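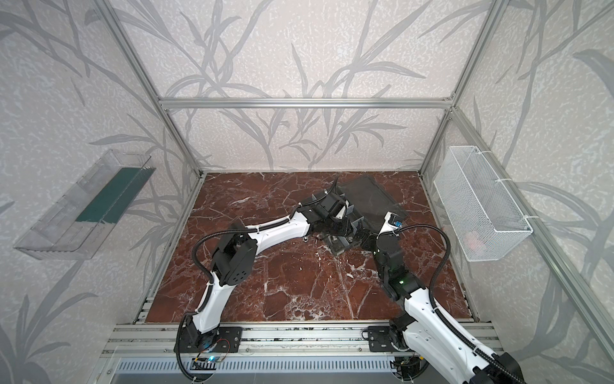 The Outage Map Is Not a Plan

When the power went out in Fairclough in April, I did what most people here did. I pulled up the outage map on my phone and looked at the number. It said 2,891 customers were out. An hour later it said the same thing. It said the same thing at bedtime, and by then my phone was at 6 percent and I stopped looking.

I don't blame the line crews. They were out in wind that took down a good part of the tree cover along the Brovton road, and they got most of the town back on by the next afternoon. My complaint is with what the rest of us were told while they worked, and with the town's habit of leaving that job to the power company.

The power company's map tells you how many meters are dark. It doesn't tell you which gas station has a generator, whether the water is safe, whether the school gym is open, or which roads are blocked. Those are town questions. The town put out two messages during the whole storm. The first told us to stay off the roads. The second, which went out after most of the lights were back on, told us where the warming center had been.

At the meeting in the town hall afterward, we heard that the messages were delayed by the alert system. Fairclough pays for a service called Trindis, which sends texts and emails to anyone who signs up. Signing up takes an account, a password and a code sent by email. Up to 2,000 households are supposed to be on it. I've asked people on my street and most had never heard of it. The ones who had signed up got the second message after breakfast. 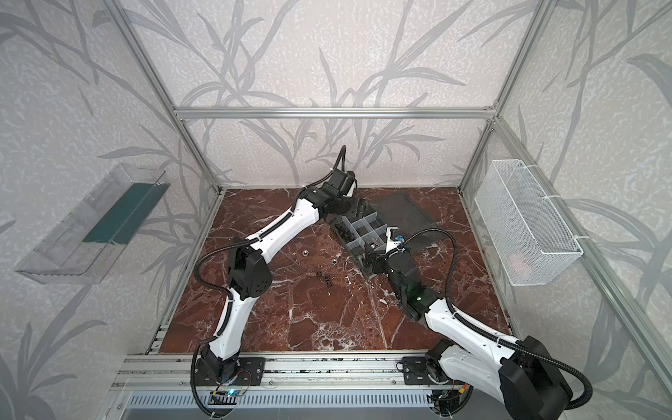

The answer on the table now is to replace Trindis with something better. A company called Asteo has offered a package with a new app, sensors on the culverts, and a screen for the town office that shows everything at once. I went to the presentation and it was well done. I have no reason to think the product is bad. But I think we would be buying a second copy of the thing that failed, because an app is only useful to a person with a charged phone and a working cell tower. The tower on the ridge ran on its batteries until late that evening and then quit. After that it didn't matter what app anybody had.

What worked that night was older. The fire station left its bay doors open and its lights on, and people drove or walked over there to ask questions. Somebody taped a sheet of paper to the door of the grocery store with the gym's hours on it. The radio station in Brovton read road closures until it lost its feed. My neighbor across the street has a battery radio and repeated what she heard to anyone who knocked.

I would like the town to spend money on that. Put a weatherproof board at the fire station, one at the grocery store, one at the library and one at the trailer park on the south end, which is always the last place to hear anything. Decide now who updates them and at what times. If the board at the station says it will be updated at noon and at 6, people will come at noon and at 6, and they won't be driving around under broken limbs looking for news. 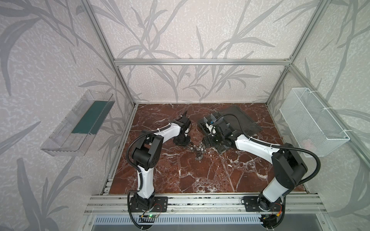
The cost is small. A decent outdoor board with a locking cover costs less than one month of what we pay for alerts. The harder part is staffing, and I understand that the town has few people to spare in a storm. The road crew shouldn't be doing it. The office staff could, if the office had heat, and that brings up the generator.

The town office has no generator. The proposal for one has been in the budget and out of it again for years. It got cut last time on the grounds that the office isn't an emergency building. In April the people who were supposed to send the alerts were sitting at home in the dark like everyone else, with the passwords on a computer they couldn't turn on. That was the delay. Trindis had little to do with it, and Asteo won't fix it.

There's a fair argument on the other side. Plenty of residents don't live near any of the spots I listed. Some are old, some don't drive, and in ice you wouldn't want them walking. For them a text is better than a board when texts go through. I'd keep the alerts. I'd also make sign-up possible on paper, at the counter, when people come in to pay their water bill, and I'd have the fire department keep a list of people who want a knock on the door.
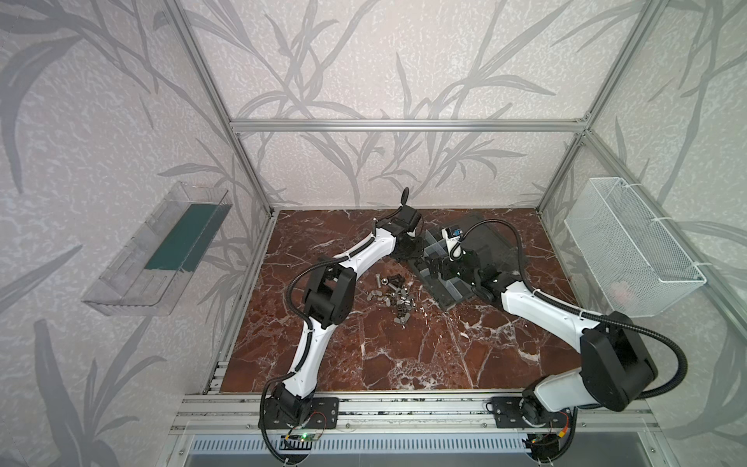 We should also ask the power company for more than a number. Other towns get a call twice a day with which lines are being worked on and in what order. We could have asked for that at any time and we haven't. A restoration time that turns out wrong is still more use than a count of meters, as long as it's labeled a guess. People can decide whether to empty the freezer or go stay with a sister in Brovton.

The vote on the Asteo contract is set for a Monday night, at the regular meeting. The contract runs 18 months and it isn't cheap. I'd ask the council to put it off until the generator is bought and the boards are up, and then look at whether we still want the rest. If you have an opinion either way, public comment comes at the start of the meeting, and you have to put your name on the sheet by the door before it's called to order.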